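The Second Table

When Vilhjálmur Laxdal came back to the packing hall in January, his table had been moved two metres to the left. In the old place stood a screen and a comfortable chair.

"You will sit now," said Rochelle Costigan, the shift leader. "Your back will thank me."

He had packed at Wernton for many years and he had always stood. He knew the weight of a full box without the scale. He knew which tape would tear badly in cold weather. Now he should watch how the arm learned to reach behind things, first in a drawn world on the screen, and later in the real one. When it stopped, he had to press one of two keys. The left key meant "go on" and the right key meant "wait for a person".

"And who is the person?" he asked.

"You are the person," said Rochelle.

Jennylyn Dumlao, from the next line, laughed so much that she had to put down her scissors. After this she called him The Person every morning, and he did not mind it.

The drawn world was very clean. There was no dust in it, and no coffee cups, and no Igor Sýkora singing behind the shelves. A board was only a board. Vilhjálmur looked at it for many hours and in the evening, when he closed his eyes on the bus to Cillmont, he could still see its grey side. 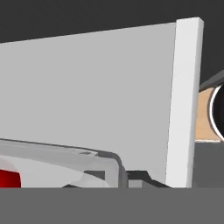
In the second week he noticed that he was leaning in his chair. Each time the arm came near to a board, he moved his head to the right, as if he could look around it. Of course the screen showed him nothing more. Jennylyn saw this from her line and began to lean too, with a serious face, until Rochelle asked if both of them had a bad neck.

The arm stopped 60 times on that shift. He wrote the number in a small notebook, although the system kept it also. Fifty times he pressed left. The other times he pressed right, and then he sat with his hands on his knees, because in the drawn world there was nothing which a person could go and lift.

He told this to Igor in the canteen.

"So ask them for a real box," said Igor. "One hour in the day. What can they say?"

He thought about it during the soup. Then he went up the stairs to the office, where he had been perhaps three times in his life, and he knocked. Rochelle was eating an apple over her keyboard.

"I forget the weight," he said. "Of the boxes. Yesterday I took one from Jennylyn and I could not say it."

She looked at him for a while and wiped her fingers.

"Mornings or afternoons?" she asked.

"Mornings," said Vilhjálmur. "Before the bread delivery."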